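**Progress report to Mernent, February: teaching by remote control, Pirnmont site**

In this period we continued to record demonstrations for the Lobo work package. The operator moves the arm by remote control, and the system stores the arm motion together with the views from the cameras. At the end of the month we have 1136 accepted demonstrations. The target for the whole package is 1700, so we are still inside the plan.

The main task is now the handling of water bottles with the tray and the cardboard box on one table. We chose bottles because the clear plastic is difficult for the cameras, and because the shape is the same each time. 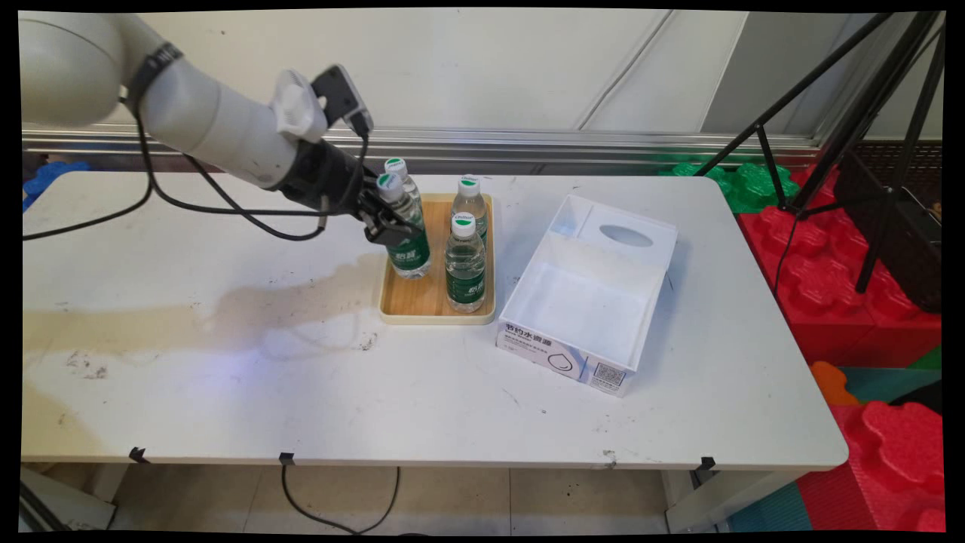
*Figure 1. Bottle task, fixed camera: the gripper closed around the middle of one bottle at the tray.*

The operators had most difficulty with the approach. When the bottles stand close together, the fingers can touch the neighbor bottle before they reach the correct one. We changed the instruction in two points:

- the operator stops above the bottle and checks the wrist view before going down
- the closing of the fingers is slow, also when the operator is experienced

After this change fewer recordings were rejected. We also reduced the delay in the remote control software from Brolico, but it is still noticeable in fast movements - we have asked them for a new version.

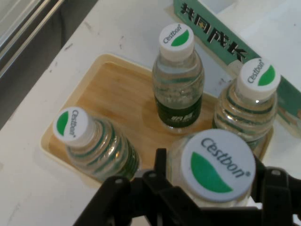 *Figure 2. Bottle task, wrist camera: four bottles on and around the tray, with the gripper at the bottom.*

The wrist view has one weak point. A bottle near the fingers covers a large part of the picture, and the operator must then use the fixed camera to judge the distance. For this reason we keep both views in every recording.

**Costs.** We spent 2571 euros on the recording work, mostly operator hours. A further 1215 euros is reserved for spare gripper parts and not yet used.

**Next period.** We will complete the remaining demonstrations and start the first training run. We ask Mernent to confirm if the bottle task can stay as the main task until the end of the package.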